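Bautista Valdebenito · 22nd November

Sat in on the Skitlow robotics class. The flyer promises students will "teach a robot to do the dishes." I teach shop, so I have questions.

2/ Tonight's dishes: one yellow cup, one blue cup, a little shelf. I've seen bigger messes in a dollhouse.
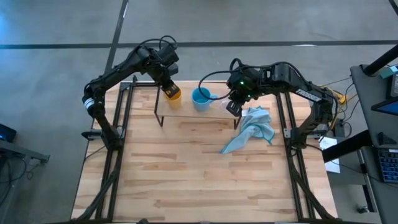
Asanka Kodikara replied that cups are where everyone starts, and that I should try driving one of those arms before I complain.

3/ Fair, Asanka. But the course runs 6 weeks and costs $238. My worry is how much of that a kid spends thinking and how much repeating one move.

4/ The wrist view is harder to read than I expected. Up close the yellow thing is a smudge.

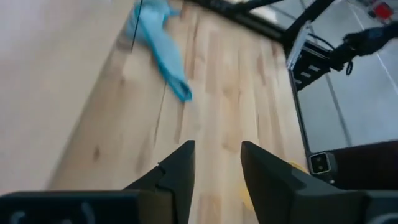

Gripper's-eye view, blue cloth at the back.

5/ I asked how they score a try. Cup on the shelf counts. Does a cup on its side count as half? Team Ornano says yes, team Carrasco says no. Write the rule down first, folks.

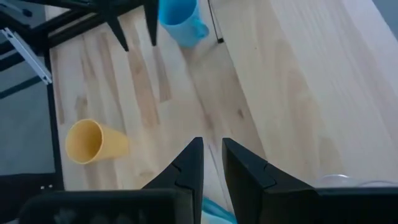

WHAT I'D ASK BEFORE SIGNING UP

6/ Who keeps the failed tries? Do the students see them? I got 2 different answers. Still not sold.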